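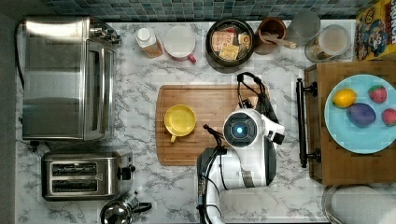 How close can a person stand to a robot arm while it's moving?

It depends on what the arm is doing and what it could do if something went wrong, so you figure that out for each task and write it down before anybody powers up. For our project we ended up with three distances, and the one you use depends on the speed cap and on what's in the gripper.

Okay, so that question was the whole first month of our semester. Tainá Bezerra and I signed up for this project thinking we'd spend our time getting an arm to handle kitchen stuff, and then our advisor asked to see our safety rules and we had one sentence. It said "be careful around the arm." She handed it back (kindly!) and told us the rules were now the project.

We started by reading. There are published safety standards for industrial robots and for robots that share space with people, and I won't pretend I understood them the first time through. They're written for companies with safety engineers, and we had two juniors and a shared lab key. What helped was the idea of a risk assessment: you go through the job one step at a time, ask what could hurt somebody, how badly, and how likely it is, then change something and ask again. Tainá made a sheet for it that we called Drenik, after her old street, and we filled one out for every task. Mugs got one. Plates got one. Reaching toward the back of the counter got one that took us an entire afternoon, mostly arguing about elbows.

Our rules as of November 22, 2023:

Speed is capped at 100 millimeters per second whenever a person is inside the taped line. With everybody outside it we allow 200.

One person runs the arm and one person holds the stop button. You don't trade jobs in the middle of a run, even if your friend is texting you.

Nothing sharp, hot or plugged in gets used as a target. If an appliance is on the counter it stays off, and we check the cord.

Ceramic is fine at the slow speed. Glass needs a new sheet.

Cables get looked at before each session. They need enough slack for the wrist to turn and not enough to snag a handle.

If you stop a run for safety, you log it, and you don't have to defend it to the other person.

That last one was my idea and I'm pretty proud of it. In the first couple of weeks I'd hit stop and then feel dumb when nothing was wrong, and I noticed I was getting slower to press it. Once we had the rule I quit worrying. We have 24 stops in the log now, and most of them are just somebody getting nervous about a mug handle. I'd take those over a late one any time.

The part I'd do differently is the tape. We put the line down on the floor by eye, then worked out the stopping distance later and had to move it. Do the math first! Tainá would like me to add that she said so.

Still to do before March: a sheet for handing an object to a person, which scares me a little, and a shorter version of the rules that fits on one page by the door. Ida Sauerland from the other section wants to try our sheets on her group's setup, so we need to clean up the wording. Half of it is in our own shorthand.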